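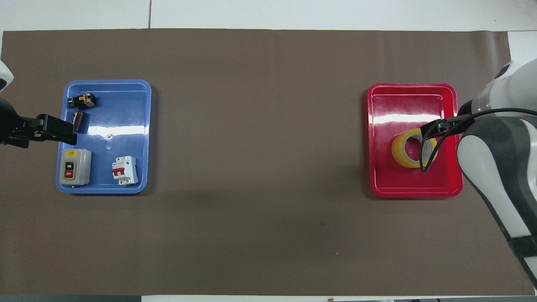 En la protectora de Drelendale llevamos todo el invierno hablando de huevos, y pido disculpas por adelantado a quien se haya suscrito a este boletín por las fotos de gatitos. La campaña de las gallinas de descarte ha cumplido su primer año y toca rendir cuentas. El asunto es viejo y sencillo: una gallina ponedora industrial se retira cuando deja de poner al ritmo que pide la hoja de cálculo, y eso ocurre cuando el animal tiene más o menos la edad de un adolescente con granos. A partir de ahí deja de ser gallina y pasa a ser pieza. En las cuentas de una explotación ocupa el mismo lugar que un relé negro puesto en una bandeja de plástico azul: un componente con su referencia y su recambio previsto. La diferencia es que al relé no le salen plumas nuevas si lo sacas al sol.

Empecemos por los números, que son pocos. En doce meses hemos colocado 400 gallinas en casas particulares, dos escuelas y un huerto vecinal que nos las pidió para las babosas y que ahora nos pide consejo para salvar las lechugas de las gallinas. Nuestro objetivo era llegar a 500. No hemos llegado. En la reunión de balance alguien propuso cambiar el objetivo a 400 con efecto retroactivo, idea que fue recibida con más simpatía de la que nos gustaría admitir y que al final no consta en acta.

Las aves vienen de granjas que vacían nave y aceptan entregarnos una parte del lote. Digo «aceptan» con cariño. Hay ganaderos que nos abren la puerta, nos ayudan a cargar y nos preguntan meses después por aquella que se escapó debajo del camión. Hay otros que nos cuelgan el teléfono, y uno que nos lo cuelga y luego vuelve a llamar para explicarnos por qué nos lo ha colgado. Con todos seguimos hablando. Una nave mediana puede tener 3.000 animales y nosotros salimos de allí con 30 cada vez, de modo que nadie del equipo vuelve a casa con sensación de triunfo. Se vuelve, eso sí, con un olor que resiste dos lavadoras.

Quien haya visto llegar a estas gallinas sabe que el primer día decepciona. El adoptante ha preparado el corral, ha comprado una cámara para grabar el momento en que pisan la hierba, ha avisado a los niños. Se abre el transportín y no sale nadie. La gallina mira la hierba como miraríamos cualquiera de nosotros un contrato de permanencia. Puede pasarse la tarde entera ahí dentro, y hay que dejarla. No la empujéis, no la saquéis en brazos para la foto. Agua cerca, pienso cerca, sombra, y a otra cosa. Al segundo o tercer día suele asomarse, y a la semana ya estará escarbando justo donde acababais de plantar los bulbos.

Las plumas tardan más. Muchas llegan peladas por el cuello y la pechuga, y cada invierno recibimos mensajes ofreciéndonos jerséis de punto en talla gallina. Agradecemos muchísimo las horas de ganchillo, de verdad, pero los jerséis se mojan, rozan y estorban a la pluma que está saliendo. Lo que necesitan es un refugio seco, sin corrientes y con paja limpia. Si ya tenéis el jersey terminado, nuestra tienda solidaria lo venderá encantada como funda de tetera. Hay precedentes y quedan muy bien.

Otra cuestión que vuelve siempre: sí, algunas siguen poniendo. Y no, no os podemos decir cuántos huevos ni cada cuánto. El formulario de adopción tiene una casilla titulada «motivo de la solicitud» y de vez en cuando alguien escribe «tortillas», cosa que valoramos por su franqueza. No descartamos a nadie por eso. Pero llamamos, y preguntamos qué pasará el día en que no haya tortilla. Según la respuesta, seguimos adelante o recomendamos la huevería de la plaza.

En febrero hemos tenido además nuestra ración de política local. El ayuntamiento ha abierto a consulta la nueva ordenanza de tenencia de animales, y el borrador incluye a las gallinas en el mismo artículo que los «aparatos generadores de ruido». Nos parece injusto, sobre todo para los aparatos, que no entienden de amaneceres. Hemos presentado alegaciones en tres puntos: que se distinga entre gallinas y gallos, que se permita tener un grupo pequeño en patios urbanos con una distancia razonable a la vivienda vecina, y que se prohíba tener una sola. Este último punto es el que más nos importa. Una gallina sola lo pasa mal aunque tenga un corral de revista, y el borrador, tal como está, anima a tener «un ejemplar como máximo» en el casco antiguo. Quien redactó aquello pensaba seguramente en los vecinos. Le hemos sugerido por escrito que piense también en el ejemplar.

El plazo para presentar alegaciones individuales sigue abierto. En la sede hay un modelo que podéis firmar tal cual o adaptar a vuestro estilo. Rogamos moderación en el estilo. En la consulta anterior, la de las palomas, se presentó una alegación en verso y el registro tardó tanto en decidir si era admisible que se pasó el plazo.

Pasemos al supermercado, donde se decide casi todo. Nos preguntáis a menudo por el código impreso en la cáscara, y lo repetimos con gusto: el primer dígito indica cómo vive la gallina. El 3 es jaula, el 2 es suelo dentro de una nave, el 1 es campero y el 0 es ecológico. El dibujo del cartón no indica nada. El cartón puede llevar un prado, un granero rojo y un gallo con pañuelo al cuello, y contener una docena de treses. Un socio nos propuso hacer pegatinas con la leyenda «este prado es una ilustración» para ponerlas en los estantes. Le hemos explicado que eso tiene nombre en derecho y que la protectora no dispone de presupuesto para aprenderlo.

Lo que casi nunca está a la vista es el huevo sin cáscara, el que va dentro de la mayonesa, la pasta, el bizcocho envasado y el menú del día. Ahí no hay código que mirar, y es adonde van a parar muchos de los huevos que ya no queremos coger del estante. Por eso este año vamos a dedicar menos tiempo a regañar al comprador, que bastante tiene, y más a hablar con bares, comedores y obradores del pueblo. De momento dos cafeterías han cambiado de proveedor y una tercera nos ha dicho que se lo piensa si dejamos de ir todos los miembros del equipo por separado a pedir un café y preguntar por la tortilla. Hemos tomado nota – ahora vamos juntos.

Queda el capítulo de necesidades, que en un boletín de protectora es inevitable como la lluvia en la feria. Nos faltan transportines en buen estado, de los rígidos, que se puedan lavar a manguera. Nos faltan dos conductores con furgoneta y sentido del olfato poco desarrollado. Nos sobran, en cambio, comederos para periquito, cuencos de perro con nombre grabado y un acuario. Si alguien quiere el acuario, es suyo. Insistimos: es suyo.

También buscamos casas de paso para las aves que llegan con una pata tocada o demasiado débiles para entrar directamente en un grupo. Hace falta un rincón resguardado, algo de paciencia y que no haya un perro con opiniones. Nosotros ponemos el pienso y las visitas al veterinario. Suele ser cosa de unas semanas, aunque debemos avisar de que una parte considerable de nuestras casas de paso han dejado de ser de paso. Empiezan diciendo que es provisional y a los quince días ya le han puesto nombre, y cuando llamamos para recogerla no contestan al teléfono.

La próxima recogida se hará antes de que acabe febrero, en cuanto la granja nos confirme el vaciado de la nave. Quienes ya tenéis la adopción aprobada recibiréis un mensaje la víspera con la hora y el punto de entrega. Traed caja ventilada o transportín, una toalla vieja en el fondo y ropa a la que no tengáis aprecio. Las solicitudes nuevas se recogen en la sede y pasan a la lista de primavera.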